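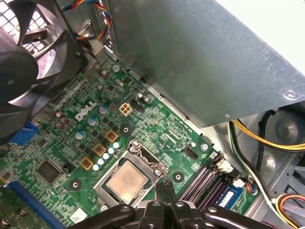
The question that comes up most, according to the author of Drastix, is whether it will ever run on anything newer, and the answer is that it already does, if you are patient and can live without sound.

Drastix is a level editor for Gokilden, a dungeon crawler that sold badly, was patched twice and then vanished along with the company that made it. The editor's author goes by Laitinen on the forums and prefers to leave it at that. We talked over a bad line one evening in February, with long pauses while he looked for things on his hard drive.

"I wanted to move one door," he says. "There's a door on level 5 that opens into a wall. I thought I'd fix it over a weekend and get on with my life."

The door took nine months. Gokilden stores its maps in a format that seems to have been designed by two people who weren't speaking. Walls are kept in one file, and the things attached to walls are kept in another, in the opposite order.

"Whoever wrote the monster tables was good," Laitinen says. "Very tidy. Whoever wrote the doors had a train to catch."

He did move it in the end. The door now opens into a small room with nothing in it, as he never worked out how to place treasure until version 2, and by then he'd grown fond of the room.

Version 2 is the one most people use. It can edit maps, shops, monster stats and the text on signs, and it makes a backup before it saves. The earlier release didn't. I asked whether there had been complaints.

"One man lost 200 saved games," he says. "He was very polite. I would have preferred shouting."

Dialogue is still off limits. The game squeezes its conversations with a packing scheme that Laitinen calls Zeten, after the word that appears at the start of every packed file. He can read them now but can't write them back. Any edited speech comes out as a string of commas, and the shopkeeper on the second level then charges nothing for armor. Some players have asked him to leave that in.

Would he share the source code? He would, he says, once he has removed the comments. "I wrote them late at night, and they're mostly about the doors."

Meanwhile he has started on a proper manual. The present one is a text file that begins at section 4. I asked what had happened to the first three.

"Those were going to be the easy parts," he says. He plans to write them after the next release, which will have an undo button, or at least a button marked Undo.

Print this page | E-mail this article

Home | News | Interviews | Downloads | Forum | Links

Comments

mapmole: Been using v2 since it came out. Mostly solid, but don't resize a map with stairs on it. Ask me how I know.

greyhall: Please don't fix the free armor!!

oldsavant: Does the backup go in the game folder or the editor folder? I've got two and they're different sizes.

mapmole: @oldsavant Game folder. The other one is from the beta, I think. I'd keep both.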